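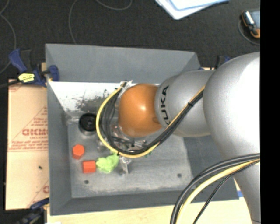
Minutes - March meeting, Burndale Model and Workshop Society

Started at 7:30, in the back of the hall as usual. I'm doing the minutes again, so they're going to sound like me. Sorry in advance to anyone who likes them short!

Last month's minutes
Passed, with one fix. The lathe fund stands at $1,394 and not the number I wrote down, which I had copied off the wrong line.

The visit to Leno
Most of the evening went on this, and I'm glad it did, I could have talked about it until midnight. For members who couldn't make it: Leno had their open day at the Flitwood building and we got a good long slot at the bin picking demo. It's a KUKA arm, silver with a fat orange wrist, reaching down into a big gray metal bin with a handful of parts on the floor of it (orange-red blocks, one of them hexagonal, and a lumpy lime-green thing we're still arguing over). The bin is held with blue clamps, same sort of thing we'd use on a glue-up, and I can't tell you how much that cheered me up.

We went around the table for impressions. The cables got the most talk by far. They come off the arm and make a wide loop right around the wrist, with a cable tie up on the link and clear tape where the bundle ends. Half of us thought it was asking to snag on the bin wall, the other half said you need that much slack or the wrist can't turn. I'm with the slack people. Not settled, and I doubt it will be.

Somebody asked how it copes with a part sitting right up against another one. The Leno people told us close neighbors are the hard case and they're still working on it. They gave their best run as 100 picks without a person stepping in, and they were very good about questions, even the silly ones (mine).

Agreed: I write and thank them, and ask if they'd do a talk here in the fall.

Costs
Van and gas came to $628, a bit over what we set aside. Approved, with some grumbling about the parking. We'll try for car shares next time.

Our own arm
The visit has fired people up - there's now a plan to get the old Rácz arm off the shelf and moving again. It needs a power supply and a gripper of some kind. Agreed to spend up to $100 on bits before we talk about it again. Bring any spare cable you have.

Other business
The bandsaw blade is blunt. New one ordered. Whoever has the long extension cord, please bring it back.

Finished at 9:15. Next meeting in April, same place, and there are 2 seats left in the van for the swap meet if you want one.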